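Curkberg Theatre Sound Archive
Minutes of the Meeting of the Board

The meeting was called to order at 4:30 p.m. A quorum was present. The minutes of the December meeting were approved as circulated, with one spelling correction under Item 2.

1. Online listening collection
The Board received the report on the Prero project, under which incidental music written for stage productions is being transferred from open-reel tape and made available for streaming. A total of 1,958 cues have been transferred and cataloged. Seven reels remain unplayable in their present state and have been returned to cold storage. It was moved and seconded that these reels be left out of the spring release. Carried.

2. License terms
Discussion resumed on the fee for amateur companies wishing to use archived scores in performance. The present terms do not say whether a dress rehearsal with an invited audience counts as a performance. The Board agreed that it does not, provided no admission is charged. The license will be reworded and brought back for approval. 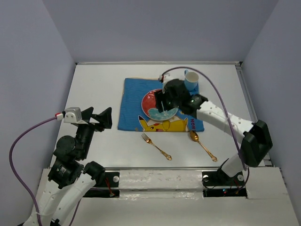

3. Dönmez commission
The Board reviewed progress on the Dönmez commission, a new score for a one-act play set at a family supper. The composer has delivered the overture and two of the four scene changes. The director has asked that the underscoring for the supper be shortened, as it now runs past the dialogue. On the matter of properties, the Board had no objection to a place setting of the kind shown, with a red plate on a blue cloth mat, but noted that a mat bearing a printed Pikachu would not suit a play set in the 1930s. A plain blue mat will be used. The remaining music is due before the first read-through.

4. Playback equipment
Two quotations were received for replacement of the monitor speakers in the listening room. The Board accepted the quotation from Aluvine in the amount of $999, to include delivery and removal of the old pair. The listening room will close for one afternoon during installation.

5. Other business
A request to borrow the thunder sheet was approved for a period of 30 days, subject to the usual deposit. A request to copy the complete effects library was deferred pending a review of rights.

The meeting was adjourned at 5:50 p.m.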